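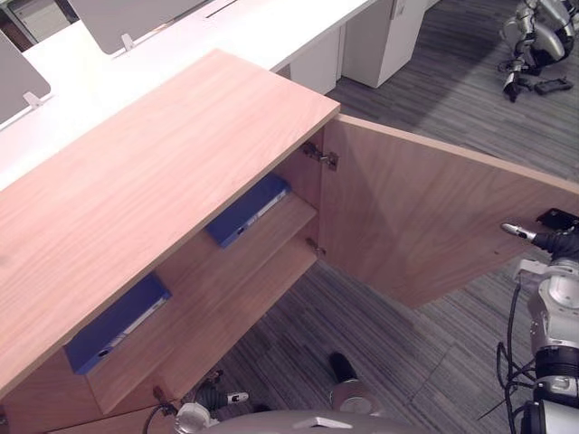 Storage > Small spaces > Paperwork

Getting the paperwork back behind a door

212 shares | 6 comments

I put off sorting our household papers for years, and I mean years. They lived in carrier bags, then in a drawer that wouldn't shut, then on the stairs. What finally sorted me out was a small low cupboard with one door and a couple of shelves, plus a few proper ring binders (the fat sort with a finger hole in the spine). I'm not a tidy person by nature, so if it works for me there's hope for everybody!

Binders go in upright, spines facing out. I used to lay them flat in a pile and of course the one I wanted was always at the bottom. The finger hole is there to be used, so hook a finger in and pull, and don't tug at the top of the spine or the covering will start to peel.

Write the label before you fill the binder. Pencil first, then pen once you've lived with it for a month. My first go had one marked "Misc" and you can guess where everything ended up.

Measure the shelf with the door open and the tape right inside. My sister-in-law bought a set of 72 mm binders that fitted beautifully until she tried to shut the door on them – she'd forgotten the hinges stick into the space. Concealed hinges take up more room than you'd think, so leave the hinge side a bit clear.

And while you're down there, look at the hinges themselves. If the door has dropped, there's usually a screw on the arm that moves it sideways and another that moves it in and out. Half a turn, close the door, have a look, half a turn more. Use a hand screwdriver. I chewed up a screw head with the drill and Seidu Ofori from the hardware shop had to talk me through getting it out.

Now the floor. A cupboard standing on carpet will often lean forward a touch once it's full, and then the door swings open by itself. Slide a bit of thin card under the front edge until it stays put. Keep the heaviest binder on the bottom shelf too.
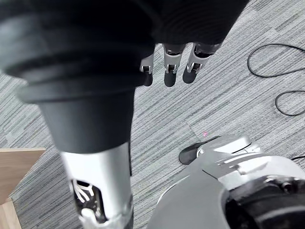 Striped grey carpet tiles, laid with the streaks running different ways.

I'm a big fan of carpet tiles in a work corner. Streaky greys hide all sorts, hole-punch confetti included, and if you spill your tea you can lift one tile and swap it for a spare (do buy spares, shades get discontinued). Hoover along the streaks first and then across, and go gently over the seams so you don't lift a corner. If one does come up, double-sided carpet tape will hold it.

Once a year, in June, I take every binder out, bin what I can and wipe the shelves with a barely damp cloth. It takes me one cup of coffee and most of a radio play.

Recently added
Yolanda Haddad's drawer liners from old wallpaper
Squeaky hinges: what to try before oil
Getting candle wax out of carpet
Which receipts can I throw away? (88 comments)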